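Reading time: 2 min

Home | About | News | Sessions | Contact

PRESS RELEASE

Utden opens free folding sessions to everyone this September

Anyone who has ever lost a Sunday to the clean washing pile is invited to Utden this September, when our laundry and clothes care sessions open to the whole neighbourhood for the first time. They are free, they last 2 hours, and nobody needs to bring anything except a willingness to fold the same T-shirt over and over until it comes out square!

The sessions grew out of Plisum, our home skills project, which has so far welcomed 782 people to classes in mending, ironing and looking after everyday clothes. When we asked them what they would like next, 212 wrote down folding. We had expected stain removal (that one is coming too, in the new year).
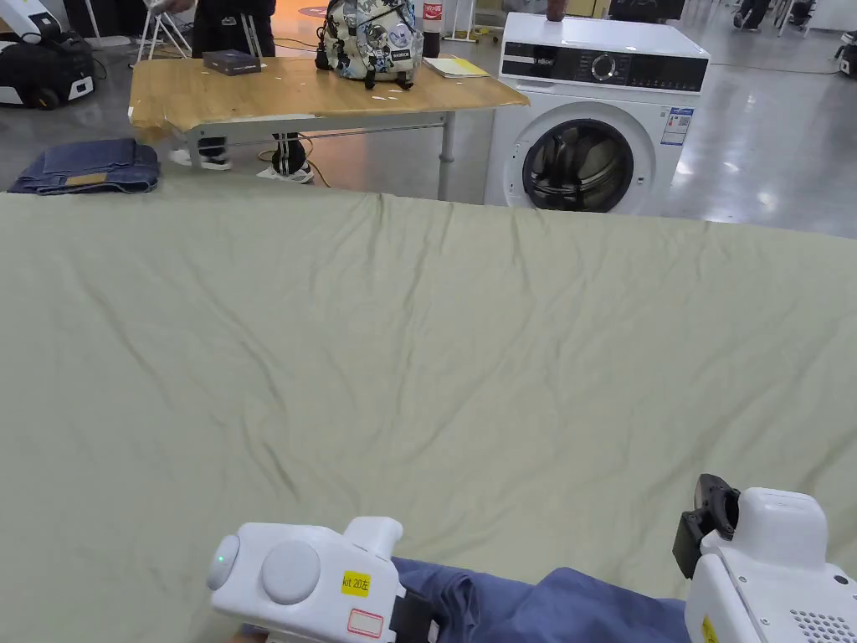
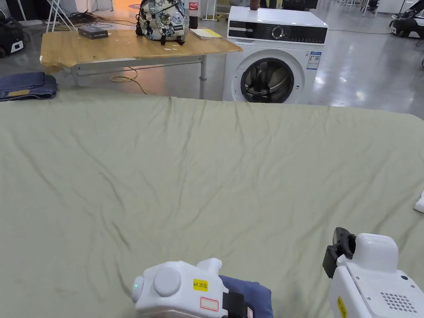
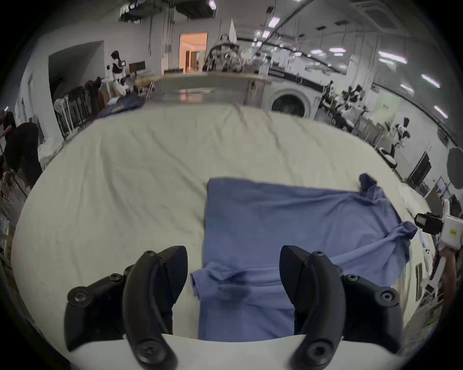 T-shirts come first in the new programme, as they make up most of what people bring home from the line and they are the quickest thing to get wrong. Brodie Tawhiri, who leads the sessions, likes to begin with the sleeves, and a blue T-shirt with one sleeve sticking out and the other pulled into a twist, as in the last of the pictures, is very much her kind of starting point. "Shake it, lay it down, and get those sleeves flat before you touch the rest," she says. "People rush to the first fold and then spend twice as long putting it right. Once it clicks they want to do the whole basket - and I love that bit."

After T-shirts the group moves on to jeans, shirts and jumpers, and then to the fitted sheet, which gets a full half of its own session. We work on a wide, cloth-covered surface so there is room to spread a garment out properly, and Brodie shows how to do the same at home on a made bed.

Misaki Tsuchiya, who planned the course with her, has added a part on drawers and shelves. She teaches folding clothes to the width of the drawer and standing them on edge, so that a shirt can be pulled out without the rest going over. There is also time for questions about small flats, shared wardrobes and children who would like to do their own.

Each course is made up of 4 sessions, with morning and evening groups. Evening groups start at 7pm. You are welcome to come to just one, though the fitted sheet does go better if you have done the others. Tea and biscuits are provided, and under-16s can come along with an adult.

Places can be booked at the Utden front desk or by replying to our newsletter. Groups are kept small so that everybody gets table space, and we will run a second course if the first one fills up.

ENDS

Related news

Mending evenings return to the Jayasinghe Room
Drundetmont clothes swap: what to bring
Plisum ironing class adds a morning group
How to wash a wool jumper by hand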